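Ticket: old fire reports not loading in the Istetside news archive
Opened June 14, 2020
Status: waiting on reader

Hi there, and thank you so much for writing in! I do love hearing from folks who dig through our old coverage of the Brestari courthouse fire. I cleared the search index and got 4 of the 7 missing stories back. 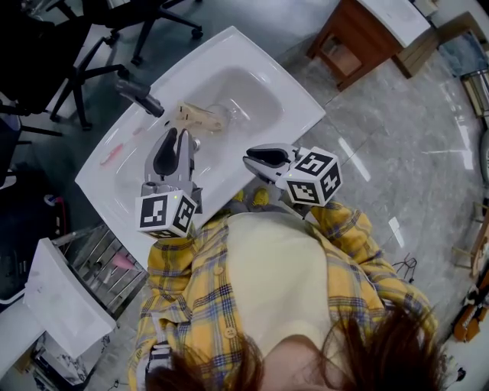
The other three stories still give a blank page, so could you try them again in a different browser for me?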